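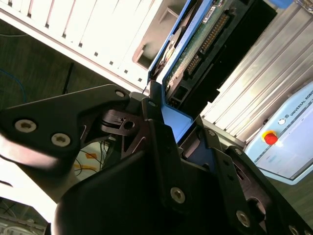 Bench Notes, No. 25

Ye-ji Hong
17/11/2019
Desktop towers again. Taking one down to the socket and putting it back together, with notes as I go. Short posts, long thread.

Ye-ji Hong
Two things people ask me every time: do I need to pull the motherboard to get at the CPU, and does it matter which way up the case goes. No to the first. Yes to the second. Lay it on its side with the open side facing up and leave it there until you're done.

Ye-ji Hong
Unplug it, then hold the power button in for a few seconds. Side panel off. Put the panel somewhere you won't step on it. I have bent one that way.

Ye-ji Hong
Take your own picture of the cabling before you touch any of it. Close up on the connectors, then one from farther back. The rows of pins all look alike an hour later.

Ye-ji Hong
Cables next. You don't have to unplug everything. If a bundle reaches over the socket, move it to the side and see if it stays. If it doesn't stay, a twist tie to the drive cage will do.

Ye-ji Hong
On this kind of case the blue plastic parts are the latches and caddies for the drives. You can leave the drive bays alone for a CPU job. The thin SATA cable likes to catch on your sleeve, so look before you lift your arm.

Ye-ji Hong
Cooler off, old paste wiped off, lever up, retention bracket up. Lift the chip straight up by the edges. No sliding, no tilting.

Ye-ji Hong
Then it needs a place to go. Mine goes in the square pocket of the printed tray to the left of the case. Before I had a tray I used a saucer, and before that the lid of a jar. The saucer was fine.

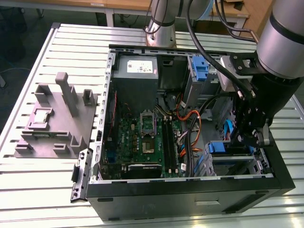

PART TWO: GOING BACK IN

Ye-ji Hong
Check the socket before anything else. Use a flashlight held low and look across it from two directions. If there is a hair or a bit of lint in there, lift it out with tweezers and don't touch the contacts.

Ye-ji Hong
Find the corner mark on the chip and the matching one at the socket. Lower it in flat. It should sit down under its own weight. If it rocks, pick it up and start over.

Ye-ji Hong
Bracket down, lever down. The lever takes more force than you expect the first time. Ok-hee Nam showed me how on an old office machine in June and I still made a face when it creaked.

Ye-ji Hong
Memory: open the latches, line up the notch, press on both ends until the latches close. A stick that is seated at one end only is the most common reason I get a call about a machine that won't start.

Ye-ji Hong
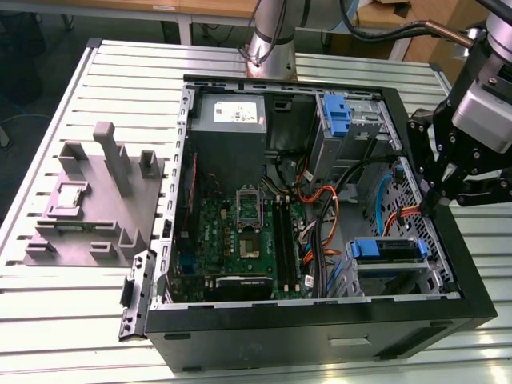
CPU in its pocket, tower on its side.

Ye-ji Hong
For the record book: this job is 289 in my log. I write down the date, what came out, what went in and which screws I swapped. One line per machine. Pencil.

Ye-ji Hong
Someone asked about paste. A small dot in the middle of the chip, smaller than a pea, then the cooler goes straight down. Tighten the screws a little at a time, corner to opposite corner.

Ye-ji Hong
Also asked: do I wear a wrist strap. Yes, clipped to bare metal on the case.

Ye-ji Hong
No. 26 will be power supplies. If you have one with a fan that rattles, tell me what it sounds like and how old it is.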